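第7章 把持動作の計画と実行監視

この章で学ぶこと
・把持候補の生成と順位づけ
・障害物を考慮した接近経路の計画
・二本の腕を同時に動かすときの排他制御
・実行監視と、失敗時の状態遷移

前提とする知識:第3章(座標変換)、第5章(逆運動学)、第6章(点群の前処理)

7.1 認識結果から動作へ

前章までで、カメラ画像と距離情報から物体の領域を切り出し、その位置と姿勢を推定するところまでを扱った。本章ではその結果を受け取り、腕をどう動かすかを決めるソフトウェアを組み立てる。

認識モジュールの出力は、物体ごとの種別、姿勢、外形の近似形状、信頼度の組である。この一覧を見ても、どれから取るべきか、どの方向から指を入れるべきかは書かれていない。それを決めるのが把持計画であり、決めた手先姿勢まで腕を運ぶのが経路計画である。両者は別のモジュールとして実装されることが多いが、実際には互いに結果を差し戻しながら動く。指の入れ方として優れた候補でも、そこへ至る経路がなければ使えないからである。

本章の例題には、果物をかごと机の間で移し替える作業を用いる。果物は形が一つずつ違い、かごには縁と持ち手がある。箱形の部品を平らな台から拾う例題に比べ、計画の各段階で考えるべきことが多い。 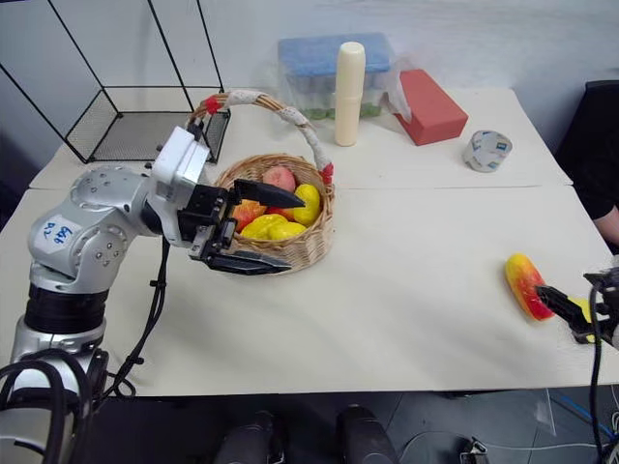

Wullton 12月

図7.1 果物の移し替え作業。左の腕はグリッパを開き、かごの果物の上に指を伸ばしている。右の腕の指先は、机の上の細長い果物にかかる位置にある。

図7.1の状況で、左の腕の計画器が扱う問題を考える。かごの中の果物は互いに近く、対象を一つ選ぶと、残りはすべて障害物になる。編みかごの縁も障害物である。さらに、弧を描いて高く立つ持ち手があり、真上からの接近を前提にした単純な計画では手首や前腕がこれに触れるおそれがある。持ち手の内側を通すか、外側から縁を越えるかによって、選べる手先姿勢は大きく変わる。

右の腕の対象はかごの外で、机の上に横たわっている。細長い形なので、長軸に直交する向きに指を開けば幅は小さくて済む。ただし机面との隙間がほとんどないため、指先の高さの誤差がそのまま接触の失敗につながる。左右の腕は同じ計画器を使っていても、効いてくる制約が異なることに注意してほしい。

机の奥には、青い蓋の容器、円筒形のボトル、赤茶色の箱、透明な袋、テープなどがある。いずれも作業の対象ではないが、環境モデルからは省けない。透明な袋やテープは距離計測で欠測になりやすく、点群だけから環境モデルを作ると空き領域として扱われる。本章では、欠測領域を「空き」と「未知」に分けて保持し、未知の領域には経路を通さない方針をとる。

7.2 ソフトウェアの構成

例題の実装には、本書を通して使ってきた制御基盤Hirnettiを用いる。物体領域の切り出しは第6章で作成したSeguraモジュールをそのまま呼び出す。本章で新たに加えるのは次の四つである。

把持候補生成器:対象の近似形状を受け取り、手先姿勢の候補を列挙する。
経路計画器:候補ごとに、現在の関節角から接近姿勢、把持姿勢、退避姿勢までの経路を求める。
調停器:左右の腕の経路を受け取り、作業領域の占有が重ならないように開始時刻をずらす。
実行監視器:指の開度、関節トルク、手先位置を監視し、次の状態へ進むか、戻るかを判断する。

把持候補生成器は、一つの対象につき最大100個の候補を出力する。候補はまず幾何学的な条件でふるいにかける。指の最大開度を超えるもの、机面より下に指が入るもの、隣の物体と指が重なるものをここで除く。残った候補に評価値をつけ、上位から順に経路計画器へ渡す。経路計画器に渡す数は既定では5個である。この値を増やすと解が見つかる割合は上がるが、計画時間も延びる。

評価値は、重心からのずれ、接触面の向き、周囲の物体までの余裕の三項の重みつき和で与える。重みの決め方は7.4節で述べる。

かごのように複数の部分からなる物体は、一つの直方体で囲んではならない。直方体で囲むと内部の空間まで占有扱いになり、中の果物に到達する経路が一つも得られなくなる。例題では、底と側面を多面体で、持ち手を短い円柱の連なりで近似する。

腕から垂れるケーブルの扱いにも触れておく。図の左の腕では、手首から下がった黒いケーブルが机の上を通っている。剛体リンクだけを登録したロボットモデルには、この部分が含まれない。例題では手首の下側に余裕領域を付け加え、手先の回転角にも上限を設ける。ケーブルの変形そのものを計算する方法は本書の範囲を超える。

7.3 実行監視と状態遷移

計画が得られても、そのとおりに実行できるとは限らない。果物は指が触れると転がり、隣の果物を動かせばその下の果物も動く。計画時の姿勢推定は、最初の接触が起きた時点で古くなると考えておく。

実行監視器は、待機、接近、閉動作、持ち上げ、搬送、解放の各状態を持つ。閉動作を終えたとき、指の開度が対象の推定幅より著しく小さければ、つかみ損ねたと判定する。この場合は退避姿勢まで戻り、認識からやり直す。残っている候補を続けて試す実装も見かけるが、対象が動いている可能性がある以上、古い候補を使うべきではない。

監視の周期は指令の周期と分けて設定する。例題では監視周期を40ミリ秒とした。トルクの急な上昇に対する停止は、これとは別に低位の制御器が受け持つ。人が机のそばに立つ環境では、上位のソフトウェアの応答を安全機能の代わりに使ってはならない。

表7.1に各状態の遷移条件を、付録Bに設定ファイルの全文を示す。例題の記録データはGrosstead演習セットに含まれている。演習を始める前に、ロボットモデルと環境モデルの座標系が一致していることを第3章の手順で確認すること。

演習7.1 持ち手を環境モデルから除いた場合と含めた場合について、経路計画器が返す経路を比較せよ。持ち手と干渉する経路があれば、どのリンクが干渉しているかを示せ。

演習7.2 欠測領域をすべて「空き」とみなす設定に変更し、演習セットの26番の記録を用いて計画を実行せよ。得られた経路のうち、未知の領域を通過する区間を図示せよ。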